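How I Repack Small Boxes So the Paperwork Survives

I sell secondhand kitchen gadgets and little household things out of my spare room, and the question I get most (after "do you ship to Alaska?") is how I get everything back into the original box so neatly. So I finally sat down and wrote out the way I do it, leaflet and all. It isn't fancy! You need a table, a bit of tape and some patience with cardboard.

My friend Irja Vuorinen got me started on this. She used to do returns for a little shop called Brokwood, and she could take a squashed carton that had been opened by three different people and make it look like something you'd be happy to give as a gift. Most of what follows is hers, plus a few habits I picked up the hard way.

What I keep on hand

- Clear tape, the quiet kind if you can find it
- A bone folder or the back of a butter knife
- Plain tissue or packing paper
- A soft pencil
- A dry cloth
- A kitchen scale

I like a light-colored table for this, something smooth and easy to wipe. On my old dark brown desk I was forever losing twist ties and tiny screws, and I once mailed a coffee grinder without its brush because the brush had the same color as the desk. Never again.

Step 1: Empty the box all the way

Take everything out, and I mean everything. Turn the box over and give it a tap. I've found spare fuses, silica packets, a warranty card and (once) a ten-dollar bill that I had to mail back to a very surprised lady. Wipe the inside with the dry cloth. Don't use a damp one, cardboard remembers water forever.

Step 2: Fix the creases before you fold anything

Lids on shallow corrugated boxes go soft along the hinge first. Open the lid until it stands up by itself and run the bone folder along the inside of the fold, slowly, two or three passes. Then do the little side tabs. Those are what hold the lid shut, so be gentle, and if one is starting to tear put a short strip of tape on the inside where it won't show. I let the tabs flare out a bit while I work so they aren't in my way.

Step 3: Flatten the leaflet

Instruction sheets come in two kinds: the booklet, which behaves, and the big single sheet printed in tiny type, which doesn't. For the big sheet, find the factory folds and go back along them. If somebody has folded it a new way, press it under a heavy cookbook overnight with the printing facing down. Mine lives under a 392-page bread book that I have never baked a single thing from.

If the sheet fits the floor of the box, I lay it in flat. No folding at all, so no bulk and no new creases.

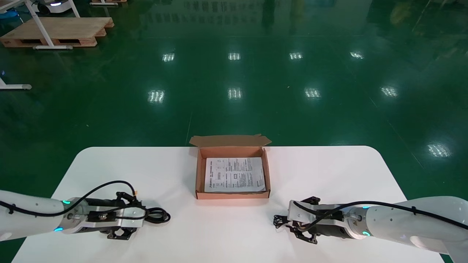 Now, some people put the leaflet on top so the buyer sees it right away, and I get why. I did it that way for years. But a sheet on top slides around in the mail and catches on the lid tabs when you close up, and then you get that sad torn corner. Flat on the bottom it gets held down by the item itself. A little crooked is fine, by the way. If you wedge it in so tight that it touches every wall, the buyer has to pry it out with a fingernail, and that's how sheets rip.

Before it gets covered up, I check three things: that it's the right leaflet for the model, that all the pages are there, and that nobody has written their locker combination on it. (It happens.)

Step 4: Put the item back

One layer of tissue over the leaflet, then the item, heaviest side toward the middle. Cords get coiled loosely and tied with a twist tie or a paper strip. Please don't use rubber bands - they go sticky and leave a mark. Small parts go in a paper envelope with the contents written on the front in pencil.

Fill the gaps with crumpled paper until nothing shifts when you tilt the box. You don't want it stuffed, though. If the lid bulges, take some out.

Step 5: Close, weigh, label

Bring the lid over, tuck the side tabs in first and then the front edge. If you're mailing it, the original box goes inside a bigger plain one. I write the packed weight in pencil on the bottom, and it has saved me so many trips back to the scale. My last little one came to 12 ounces with everything in it.

Give the parcel a gentle shake. If you hear anything move, open it and add more paper. I know, I know, you already taped it. Open it anyway.

Comments (3)

Tuulikki Harju
The cookbook trick works great on sewing patterns too! Do you ever iron a really bad leaflet?

Reply from the author
Only once, on low with a dish towel over it. The ink went a little shiny, so I stick with the cookbook now.

grandma_lo
I always threw the boxes out and now I feel terrible about it. Saving this for April when we clean out the garage.

Related posts

Getting old price stickers off without a mess
Which boxes I keep and which I recycle
How to wrap a teapot for the mail
My spare room shelves, one year in

Contact | Copyright Tusance Home Notes | Back to top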